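About Asante House

Asante House is a restaurant and live music room in the Custcombe neighborhood. It was founded by Ekua Amoah and Adjoa Annan, who continue to own and direct the business together. The company serves West African and American cooking in a single dining room with a stage at its north end, and presents live and recorded music on most evenings of the year.

Our History

The company began as a catering service under the name Zakora. Ms. Amoah prepared the food and Ms. Annan, a trained bass player, booked the musicians for the weddings, naming ceremonies and anniversary dinners at which the food was served. Clients who had hired Zakora for a family event often asked where they could hear the same band and eat the same jollof rice again. At that time there was no such place, and the founders began to look for a building.

The present premises at 382 Avgate Street had been a furniture showroom. The wide front windows and the original tile floor were kept. The kitchen was built new at the rear, with a separate entrance for deliveries, and the low ceiling over the stage was raised to improve the sound.

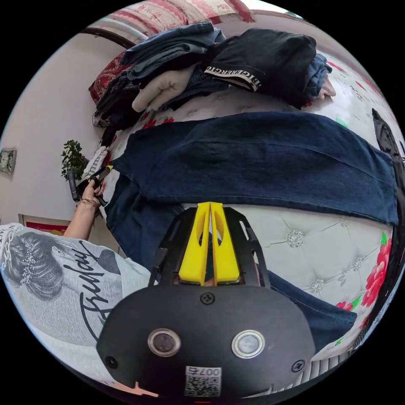 The dining room opened in November with a short menu and a house trio. The catering service retained the Zakora name for its first year of shared operation and was then brought fully under Asante House. Customers who hold older Zakora gift certificates may still redeem them in the dining room or apply them to a catered event.

The Kitchen

Ms. Amoah oversees all menus. The kitchen is known for its groundnut soup, grilled tilapia, smoked short ribs and black-eyed pea fritters. Stews are started in the morning and served the same evening. The menu changes with the season, although the ribs and the jollof rice are offered throughout the year. Meatless dishes are marked on the printed menu, and guests with allergies are asked to inform their server before ordering, as peanuts are used in many of our dishes.

A late menu of small plates is served during the second set.

The Music Program

Ms. Annan directs the music program, which includes highlife, soul, jazz and gospel. The dining room seats 208 guests, and every table has a view of the stage. Two sets are presented on most nights. Early evenings are generally given over to recorded music selected by our resident disc jockeys, at a volume that allows conversation.

Musicians who perform at Asante House are paid a set fee for each engagement. The fee does not depend on attendance, and no performer is required to sell tickets. Bands and solo artists who wish to be considered should send a recording and a list of recent engagements to the music office. Submissions are reviewed three times each year.

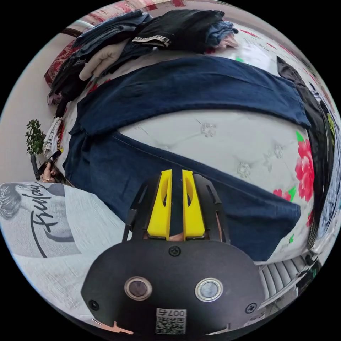 Community and Training

Asante House offers paid training positions in the kitchen and in stage sound. Trainees work alongside senior staff for one season and receive a written reference upon completion. Several members of our present staff, including the evening kitchen manager, first joined the company in this way.

The dining room is made available to neighborhood schools for student recitals on selected afternoons. There is no rental charge for these events, and light refreshments are provided by the kitchen. Schools are asked to apply at least one month in advance.

Private Events and Catering

The full room may be reserved for receptions, retirement dinners and memorial gatherings. A smaller room on the mezzanine is suited to family parties and business lunches. Catering is available at outside locations, with or without live music. A deposit is required to hold a date, and final guest numbers must be confirmed one week before the event.

Visiting Us

The main entrance is on Avgate Street. A step-free entrance is located on the east side of the building and is open whenever the dining room is open. Reservations are recommended for evenings with live music. Parties arriving after the start of a set may be asked to wait until a pause between songs before being seated.

Inquiries by mail may be addressed to Asante House, P.O. Box 3191, Custcombe.

Page last reviewed 11/10/19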